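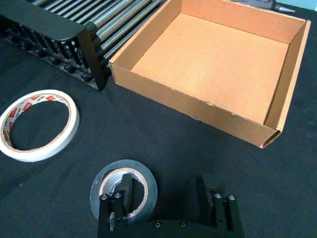 Open cardboard box, black cloth underneath.

Hamville Chimney Swifts: Your Questions

I've been watching the swifts go down the old McIntyre chimney for a good many summers now, and I get the same questions over and over (which I love, please keep asking!). I finally sat down and typed up my answers. I'm a backyard birder and not a scientist, so take it in that spirit.

When do the swifts show up?

The first ones usually get to Hamville in late April, and by the middle of May you can hear them chattering over downtown all day. The big evening show is later, from August into the end of September, when families and travelers from farther north bunch up in one roost before heading to South America. By October they're gone. One cold snap can clear the place out overnight, so if you've been meaning to come, don't put it off too long.

Where do I stand?

The best spot is the gravel lot across the street from the McIntyre building, on the river side. You want the chimney against the bright part of the sky, and from that lot it lines up almost perfectly at sunset. The sidewalk right under the chimney seems like it ought to be better, but you get a stiff neck and you miss the big swirl completely. I tried it my first year and went home grumpy.

What time should I get there?

Half an hour before sunset is plenty. At first you'll see a few birds feeding high up, then more, then they start circling in a loose ring that gets tighter and tighter. The actual going-in part starts a little after sunset and on a busy night it's like someone pulled a plug. On cloudy evenings they go early, sometimes really early, and I've pulled up more than once just in time to see the last ones drop in.

How many birds are we talking about?

My best evening so far was 800, in September, with a warm front sitting on us and bugs everywhere. Other nights in the same month I've had a fraction of that. They do move around between chimneys, and there's a smaller roost in Kumdale that seems to trade birds with ours.

How do you count something moving that fast?

With practice, and with a clicker in my hand. I count in groups of 5 as they enter, one click per group, and multiply when I get home. You'll be off by some, everybody is. If you bring a friend, each of you count separately and don't peek at the other's number until the end. Birds that come back out get subtracted, and yes, they do come back out, and yes, it's maddening.

Are those bats?

Nope, though I can see why people ask! Swifts have long stiff wings curved like a bow, a stubby body, and a quick flickering wingbeat with glides in between. People call them cigars with wings and it's a pretty fair description. If you hang around until it's nearly dark you may get bats too, and then you can compare. The bats look floppier to me and they zigzag more.

Why don't I ever see one sitting on a wire?

They can't perch the way a robin does. Their feet are made for clinging to something rough and vertical, like brick or the inside of a hollow tree. So if you see a row of small dark birds on the wire along Rustomen Creek, those are most likely swallows. Swifts eat, drink and even gather nest twigs on the wing. They snap the little dead twigs right off the treetops as they go by – I've only managed to see it 3 times and I was insufferable for days after each one.

I hear rumbling in my chimney. What is it?

In June or July, it may well be a nest. The adults make a sort of low thundering sound with their wings when something startles them, and the chicks get very loud when they're hungry. Most nests have 4 or 5 eggs, and only one pair nests in a chimney as a rule, even a big one. The noisiest stretch is the last couple of weeks before the young ones fly, so hang in there.

Can I have the nest taken out?

Not while it's being used. Swifts and their active nests are protected by federal law, and a decent chimney sweep will know that and tell you to wait. Keep the damper closed so nobody ends up in your living room, don't light a fire, and book your cleaning for the cold months. I get mine done in March so it's nice and clean by the time they arrive. If the sound bothers you, a piece of foam pushed up under the damper helps a lot (just hang a big note on it so you remember to take it out before fire season).

My chimney has a metal liner. Is that okay for them?

No, please cap it. The metal is too slick for them to hold on to, and a bird that goes down can get trapped. Brick or clay tile on the inside is what they need. If you've got one of those and you don't mind company, leaving the cap off from April to October is about the kindest thing you can do for them.

Could I build a tower in my yard?

Sure! There are free plans around, and they come out looking like a skinny wooden chimney on legs. The inside walls have to be rough. I helped put one up near the trailhead at Kumdale, and it sat empty for a good while before a pair moved in. Put it out in the open, away from overhanging branches, and then be very, very patient.

Will they use a birdhouse, or come to a feeder?

No to both. They eat flying insects and that's the whole menu. If you want to do something for them in a regular yard, skip the bug spray and plant natives that insects like.

Can I bring kids? Dogs?

Kids, absolutely, they tend to spot the first birds before I do. Dogs are fine on a leash. The swifts don't care about any of us down there. The thing to watch is the traffic, so stay back from the curb when everyone's looking up.

Do I need binoculars?

Not for the roost. They're handy early on when the birds are way up, but once things get going you'll want your whole field of view. A folding chair is a better investment, and maybe a light jacket, as it cools off fast by the river.

Is there parking?

Street parking on the McIntyre side is free in the evening. If that's full, try the lot by the Rustomen Creek bridge and walk back along the path. It's flat the whole way and there's a street light at each end, but bring a flashlight for the middle.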